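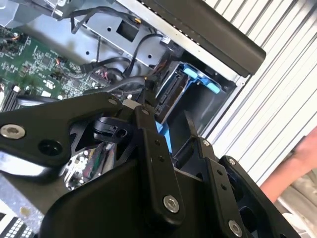

Com uma chave de fendas e duas mãos faz-se isso antes de o café arrefecer, escreveu um leitor quando anunciámos que íamos passar umas tardes na oficina partilhada Gresley a ver um robô mexer em computadores de secretária. O leitor tem razão, e na Gresley sabem-no de cor. Ouvem a mesma frase desde junho, às vezes dita por sócios que pagam quota e gastaram três fins de semana a imprimir um suporte para rolos de fita-cola.

O projeto chama-se Vundance, nome escolhido por votação e de que já ninguém assume a paternidade. A ideia cabe num guardanapo: pôr um braço colaborativo a desmontar torres velhas, peça a peça, e a arrumar o que sai. Levá-la do guardanapo para a bancada consumiu, até ver, 1345 euros em material, sem contar com o braço, comprado em segunda mão a prestações de que se fala em voz baixa.

A pinça é da casa. São chapas pretas, articulações e parafusos, desenhadas segundo a escola da oficina, que consiste em fazer um furo a mais para o caso de ser preciso. A versão anterior, batizada Kwofie, abria muito bem. Fechar é que era com ela. Teve uma carreira curta e está pendurada ao pé do compressor, onde serve de cabide.

Um computador de secretária visto por dentro parece um sítio ordenado até se tentar lá meter uma coisa que não é um dedo. Os cabos atravessam-se. As gavetas dos discos, de plástico azul, foram pensadas para o polegar de um técnico com pressa, e um polegar sabe quando deve deixar de empurrar. A pinça aprende isso à custa dos trincos. No caderno do projeto há 93 tentativas registadas, quase todas acompanhadas de uma observação seca: «escorregou», «prendeu no cabo», «outra vez o cabo». A tentativa 41 diz apenas «não».

Também se discute muito a mesa. Metade da oficina queria uma bancada de madeira, que já existia e era de graça. Ganhou o alumínio perfilado, com ranhuras a todo o comprimento, porque permite aparafusar tudo em qualquer lado e mudar de opinião na semana seguinte. Mudou-se bastante de opinião.

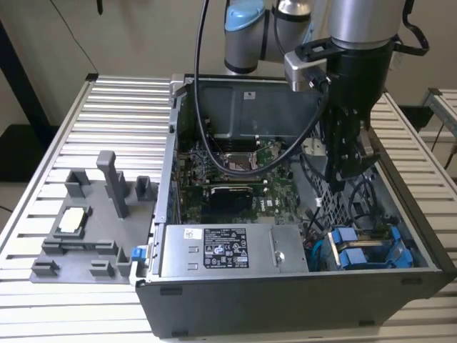

O tabuleiro dos encaixes foi o que deu mais serões. É impresso em 3D, cinzento, com bolsos e berços para as peças pequenas, e vai na sexta revisão. A primeira empenou. A segunda saiu perfeita e espelhada, o que só se percebeu depois de montada. O filamento, da Terneo, vem em bobinas de 500 gramas, e uma placa inteira gasta o suficiente para que a frase «imprime-se outra» tenha passado a ser recebida com silêncio.

O programa que comanda o braço é menos fotogénico e dá mais dores de cabeça. Cada movimento parte de posições ensinadas à mão: leva-se o braço ao sítio, grava-se, repete-se. Uma desmontagem completa, no papel, pede 166 posições. Basta que a caixa fique um dedo ao lado para que todas estejam certas em relação a um computador que já lá não está. Daí a paixão recente por batentes, cantoneiras e riscos de marcador na mesa.

Perguntámos quando é que aquilo vai ser mais rápido do que uma pessoa. Riram-se, com educação. O objetivo para este inverno é mais modesto: tirar um disco, pousá-lo no tabuleiro e voltar à posição de repouso sem que alguém tenha a mão no botão de emergência. A seguir virá a memória, que tem patilhas ainda mais pequenas e sobre a qual já há duas escolas de pensamento e uma aposta a correr, paga em filamento.

As sessões do Vundance são abertas a não sócios. Quem aparecer com uma torre avariada debaixo do braço entra sem pagar, e pode ficar a ver. Convém não ter pressa de a levar de volta.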